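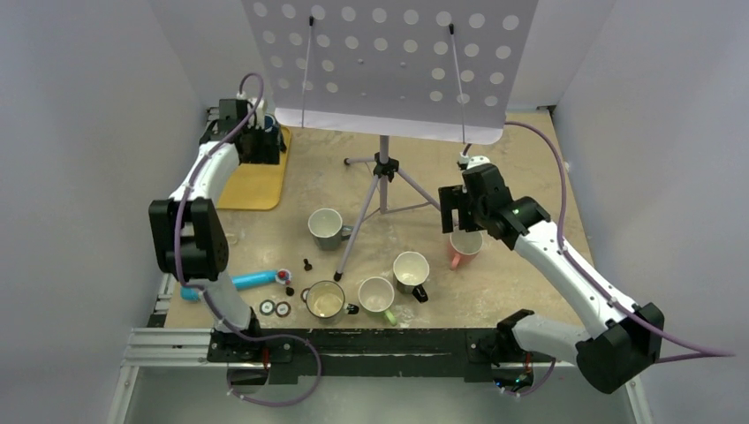

The mug library at Stinwood has opened its shelves again after the holidays, and anyone in Kukholm who has a birthday, a family reunion or a long meeting coming up can once more borrow enough mugs to go around without buying a single paper cup. The new season brings a bit more color than people may remember from last year, when nearly everything on loan was plain white. There is a pink mug now, and it goes nicely with a yellow tray on a light tan, speckled tabletop, which is just the kind of cheerful mixing and matching the library has been hoping borrowers would try at home. The rounded corners on the tray should be kind to doorframes and hips, too.

For those who haven't used it, the library is in the old Musto store building, in the room to the left as you come in from the parking lot (the door sticks a little in cold weather, so give it a good push). It began in September with boxes of mugs that families brought in from the backs of their cupboards, and by the end of the fall the collection had grown to 2166 pieces, counting the saucers and small pitchers that came along for the ride. The original plan had been to stop at 2000, but the boxes kept coming and it seemed a shame to turn away perfectly good mugs, especially the big ones that soup fits in.

Borrowing works the way it did before the break. You can take mugs and trays for up to 3 days at no charge, and you write your name, phone number and what you took in the green book on the windowsill. Larger orders, for weddings and the like, need 2 weeks' notice so that the right number can be set aside and wrapped. Everything comes back washed, please, and dry if you can manage it, as damp mugs stacked in a box get that closed-up smell that takes forever to air out.

One change this winter has to do with how things are carried. Trays used to go out only when somebody asked, and a fair number of handles were lost on the way to the car. A tray is now offered with every small loan, and the Fortin bakery across the street has kindly passed along its flat cardboard boxes for the bigger ones. If you have clean dish towels you no longer love, bring those along as well. They make very good padding, much better than newspaper, which leaves gray smudges on the lighter glazes.

Chipped mugs still can't be lent out, but they are not thrown away. They go on the bottom shelf by the radiator and are free to anybody who wants a pencil holder or a home for a small cactus. Last fall's went quickly, and the bottom shelf is nearly bare at the moment.

Donations of mugs are on hold until the shelves have been sorted by size. Trays are another matter, and the library would be delighted to have more of them, in any color, as long as they have a lip around the edge. Teaspoons are also badly needed. A surprising number went out for New Year's parties and haven't found their way home yet, so do have a look in your kitchen drawer.

Posted 13 January 2022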